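3.2 Guest Gifts and the Timing of the Gift Exchange

Hosts of themed showers in the Nirnville sample spent a larger share of their budget on guest gifts than on any other item except food. We define a guest gift as any object handed to an attendee to keep, whether as a prize for a game or as a parting favor. Items used for table decoration and later taken home were coded as decoration, following the scheme in Bajpai's earlier household survey.

Hosts were recruited through Drullon, a regional party supply seller, and completed a planning diary covering the weeks before the event. The diary asked for the theme, the date on which it was chosen, each purchase, and the person who paid. Recruitment closed on June 30, 2021. Of the 280 diaries returned, 38 were dropped because the purchase pages were blank or the event had been canceled. Showers held jointly for two families were kept and treated as single events.

Gifts fell into 10 categories. Candles, soaps, and seed packets were the most frequent parting favors and were usually bought in bulk. Game prizes were bought singly, cost more per item, and showed a weaker link to the theme. Personal care sets, such as the manicure case in Figure 2, were coded as prizes in nearly all diaries in which they appeared.
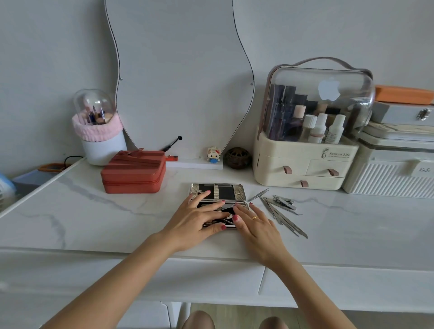
Figure 2. Open manicure case with grooming tools, personal care category.

Theme match was rated on a three-level scale (none, color only, motif). A gift was rated "color only" when its color or wrapping agreed with the palette the host had listed, and "motif" when it carried a figure or object tied to the theme. Two coders rated each entry from the written diary text without seeing the host's budget. Disagreements were settled by discussion. Most prizes were rated "none," including those at events where the invitations, cake, and table settings all received a "motif" rating.

The time of purchase differed between the two types. Favors were ordered soon after the theme was fixed, often in the same order as the paper goods. Prizes were bought late, in many cases during the final week, and were more often paid for by a relative or friend than by the host. Events held in August followed the same pattern, although hosts of outdoor showers bought fewer prizes overall.

The diary did not record whether guests kept or used what they received, and the results should be read as a description of host spending only. Hosts who planned with the Zuvine checklist are reported separately in Section 3.3, as the checklist prompts users to list prizes at an early stage and may shift the purchase dates.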